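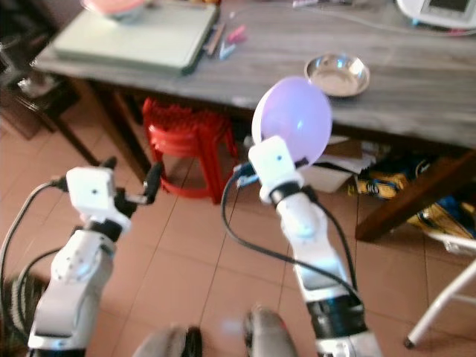 Speaker notes prepared by the Technical Desk, Bovwood Pensions Administration
Session 2: Small pots, transfers and tracing
Delivered at Grekberg, 28th March

Slide 1. Title. Leave up while people sit down. Handout is the same as the slides except for slide 9, which was corrected after printing.

Slide 2. Scope. Deferred members only, defined contribution only. If someone asks about final salary benefits, say it is covered in Session 4 and move on. The rules on advice are different and we will lose the room if we mix them.

Slide 3. What we mean by a small pot. For this talk, any deferred pot worth less than 2000 pounds with no contribution in the last year. That is a working definition for our own reports. It has no legal standing and other administrators draw the line elsewhere.

Slide 4. How they arise. A member joins through automatic enrolment, works a short contract, leaves, and is enrolled again somewhere else. The first pot stays where it was. Repeat this over a working life. The member usually gets one leaver statement per job and files it, or does not.

Slide 5. Costs. Keep this short. A percentage charge on a small pot brings in less than it costs to send the yearly statement. A flat charge covers the cost but eats the pot. Work the example on the board: pot of 676 pounds, flat charge of 20 pounds a year, no growth. After one year 656, after two years 636. Ask them to carry on to year ten in their heads. Answer is 476. Pause there.

Then repeat it with growth, so that it is fair. The slide has the table. Do not read the table out.

Slide 6. The Prornier data. Prornier is the old records system, closed to new entries in June. Addresses in it were typed in by hand from employer files and the postcode field was optional. Two things follow. Mail goes back undelivered, and automated matching fails on records that a person would match at a glance.
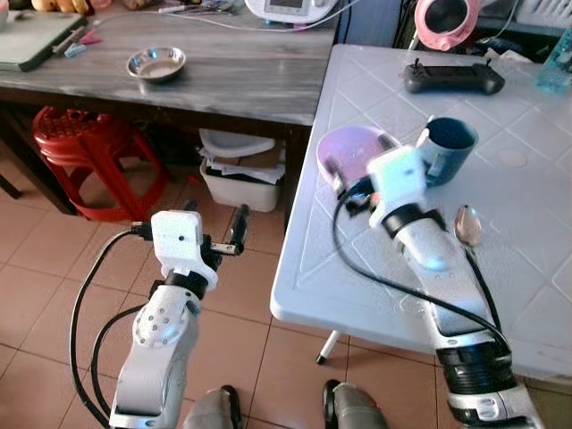

Matching rules as they stand: National Insurance number plus date of birth is a full match. Surname, date of birth and postcode is a partial match and goes to a clerk. Surname and date of birth alone is no match, whatever the clerk thinks. There will be objections to this. The point to make is that a false match puts one person's pension details in front of another, and that is a reportable breach. A missed match can be put right later.

Slide 7. Tracing. Order of steps:
Write to the last known address.
Ask the former employer for a forwarding address.
Use the tracing agent.
Flag the record as gone away and set a review date.
Gone away is a status, with a date on it. Records without a review date get sent back to the team.

Slide 8. Consolidation. The member asks to move several pots into one. Before anything is sent, check for guarantees. Some older contracts carry a guaranteed annuity rate or a protected pension age, and both are normally lost on transfer. The guarantee flag in Prornier is not reliable for contracts that came across from Beddoe – go to the scanned policy document every time.

Also check exit charges, any with-profits element, and whether the receiving scheme will take the transfer at all. We have had forms completed in full for schemes that do not accept transfers in.

Slide 9. Timings. The printed handout gives the target for a straightforward transfer as 20 working days. It should read 40 calendar days from receipt of the last document. Say this twice. The clock starts at the last document and stops when the money leaves us, and the receiving scheme's own processing is outside our figure.

Slide 10. Scam checks. Do not skip this for small pots. Low value does not make a transfer safe, and a member who has been talked into moving one pot will often be moving the rest. Red and amber flags are on the slide. Amber means the member is referred for guidance before we go further.

Slide 11. Questions. Leave ten minutes. Points raised at the run-through are below, with the answers given.
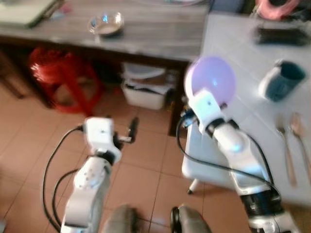 A voice from the back asked whether a member with five pots under the limit could take them all as cash and skip the consolidation altogether. Answer: possibly, but from the minimum pension age only, and the number of small lump sums allowed depends on the type of scheme. A quarter of each is normally tax free and the rest is taxed as income, often on an emergency code at first. We can explain the rule. We cannot say which option suits them.

Second question was on members living abroad. Same tracing steps, but the agent charges more and approval is needed before instructing.

Slide 12. Contact page. The Beddoe helpdesk number on it is out of date, use the one on the intranet.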